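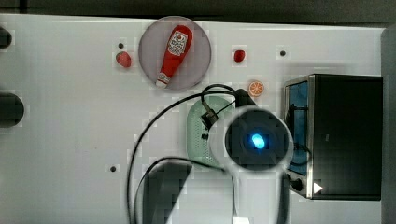

Figura 5 – Tampo branco com prato redondo, frasco de ketchup e peças pequenas, visto de cima.

5. Preparação e higienização dos tampos

5.1 Âmbito

A presente secção aplica-se aos tampos brancos da linha Helto, montados sobre estrutura Florkell, em refeitórios, salas de atividades e cozinhas pedagógicas. As instruções destinam-se ao pessoal encarregado da instalação e da limpeza corrente. A substituição de componentes estruturais é tratada na secção 7.

Antes de iniciar qualquer operação, confirme o número de modelo na etiqueta colada na face inferior do tampo. Os procedimentos abaixo são válidos para o modelo 261 e respetivas variantes de comprimento. Nos modelos anteriores, consulte o folheto fornecido com o equipamento.

5.2 Material necessário

Pano de microfibra limpo, sem costuras salientes
Detergente neutro diluído em água morna
Escova de cerdas macias para os furos de fixação
Tampões de vedação Langlois (fornecidos em saqueta)
Chave sextavada incluída no conjunto de montagem
Nível de bolha

5.3 Nivelamento

1. Coloque a mesa no local definitivo. Não arraste a mesa sobre os pés reguláveis; a deslocação deve ser feita por duas pessoas, segurando a estrutura e nunca o rebordo do tampo.

2. Pouse o nível no centro do tampo, primeiro no sentido do comprimento e depois no da largura.

3. Rode os pés reguláveis até a bolha ficar centrada nas duas posições. O curso máximo de cada pé é de 21 mm.

4. Aperte as contraporcas com a chave sextavada. Verifique novamente o nível após o aperto.

Nota: em pavimentos vinílicos, repita a verificação ao fim da primeira semana de utilização. O assentamento do revestimento pode provocar um ligeiro desnível num dos lados.

5.4 Furos de fixação

Os furos do tampo recebem os acessórios opcionais (divisórias, suportes de tabuleiro, calhas). Os furos sem acessório devem ser vedados quando a mesa se destine ao serviço de refeições.

1. Retire os resíduos acumulados no furo com a escova seca.

2. Passe a escova humedecida em detergente diluído, com movimentos circulares, sem forçar a entrada de líquido.

3. Seque com o pano e aguarde 15 minutos antes de colocar o tampão.

4. Pressione o tampão com o polegar até ficar ao nível da superfície.

CUIDADO: não introduza objetos metálicos nos furos. O revestimento interior, uma vez riscado, deixa de ser resistente à humidade e a garantia do tampo cessa.

5.5 Limpeza corrente

A limpeza deve ser efetuada após cada período de utilização, pela ordem seguinte.

1. Remova do tampo todos os objetos, incluindo pratos, frascos e material didático.

2. Recolha os resíduos sólidos com um pano seco, trabalhando do centro para o rebordo.

3. Aplique o detergente diluído no pano. Não verta o produto diretamente sobre o tampo.

4. Limpe em faixas paralelas, com sobreposição parcial entre faixas.

5. Enxague com pano húmido e seque de imediato.

Os frascos de molhos e condimentos devem ser fechados e limpos exteriormente antes de regressarem à mesa. Recomenda-se que sejam guardados na vertical, em suporte próprio. O material de imitação de alimentos utilizado em atividades pedagógicas deve ser lavado em separado, de acordo com as indicações do respetivo fabricante, e não deve permanecer no tampo durante o serviço de refeições.

5.6 Manchas persistentes

Molho de tomate, caril, beterraba e frutos vermelhos podem deixar coloração residual nas superfícies claras quando não são removidos no próprio dia. Nestes casos:

1. Cubra a mancha com um pano embebido em água morna e detergente neutro.

2. Deixe atuar durante 5 minutos.

3. Esfregue suavemente com o lado macio de uma esponja, sem abrasivo.

4. Enxague e seque. Se a mancha subsistir, repita o procedimento uma única vez.

Caso a coloração permaneça após a segunda aplicação, utilize a pasta de limpeza Plederov, disponível como acessório. Experimente sempre a pasta numa zona pouco visível, junto ao rebordo, e respeite o tempo de contacto indicado na embalagem.

CUIDADO: é proibida a utilização de lixívia concentrada, acetona, diluentes, palha de aço ou lâminas. Nunca misture a pasta de limpeza com outros produtos.

5.7 Citrinos e substâncias ácidas

O sumo de laranja, o sumo de limão e o vinagre devem ser limpos logo que sejam detetados. O contacto prolongado pode tornar baça a camada superficial, alteração que não é reversível e não está coberta pela garantia. Para o corte de fruta, utilize sempre uma tábua com base antiderrapante.

5.8 Objetos quentes

Não pouse tachos, travessas de forno ou cafeteiras diretamente no tampo. Utilize bases de proteção em cortiça ou silicone. As bases metálicas só são admitidas se dispuserem de pés isolantes.

5.9 Registo de manutenção

Cada intervenção deve ser inscrita na ficha que acompanha o equipamento, com indicação da operação efetuada, do produto utilizado e da rubrica do operador. Uma revisão geral dos pés, das contraporcas e dos tampões deve realizar-se anualmente, de preferência em novembro.

Os pedidos de tampões de substituição são dirigidos a Piret Pētersons, serviço de peças. As questões relativas à garantia são tratadas por Zane Juška, apoio técnico. Em ambos os casos, deve ser indicado o número de modelo e anexada cópia da ficha de manutenção.

Prossiga para a secção 6, Montagem de divisórias e calhas.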